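Support | Manuals | Parts | Contact
Storage > Tistell Rack System > Set-up Guide > Section 7
Filed under: Warehouse & Stockroom

7. Loading the rack and setting up the side table

Read section 6 first if the beams aren't locked in yet. Don't load a rack with open beam clips. Ever.

7.1 Before you start

1. Sweep the floor. Look for stray screws, strapping, cable.
2. Check all beams sit level, front and back.
3. Sort goods into heavy, light, rolled. Do it on the floor, not on the shelf.

CAUTION: Max load per level is 700 lb, spread out. Not 700 in one corner.

7.2 Wrapped goods

4. Leave film on until the item is needed. Applies to rolls, trays, sheets, all of it.
5. Rolls: carry with two hands, keep the ends covered. Small tears get taped teh same day.
6. Boxes: labels facing out where you can. Don't set a heavy box on a roll.
7. Stacks of clear sheets go flat, wide stack toward the center of the shelf. Slippery in the wrap, so don't build them tall.
8. Foam goes on top of foam or by itself. Nothing heavy over it.

Note: cables should be tied up before the level is called finished. Loose ones catch feet and boxes. 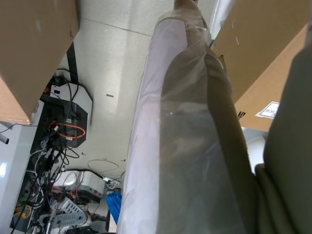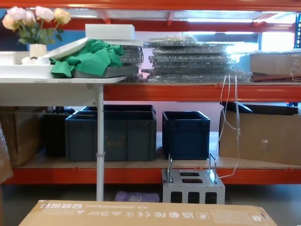 7.3 Side table

9. Stand the table in front of the rack, legs down, all collars tightened by hand. No wrench.
10. Trays first, then cloths and boards. Lean boards well back from the front edge.
11. Flowers or other display stuff go in a corner, away from where you pack.

CAUTION: Table is for light work only. Not a step. Do not climb on it to reach the top level, get the Linbridge ladder.

7.4 Finish up

- Walk the aisle once, anything sticking out gets pushed back.
- Write the level and date on the rack card. Initial it.
- Missing clips or a bent beam: stop, unload that level, tell Kelechi Wike or whoever is on shift.
- Spare clips come in bags of 11, order thru Vavside parts desk.

Checked by Yupin Nuchit, 2020-07-20. Next check September.

Section 8: Moving a loaded rack (don't)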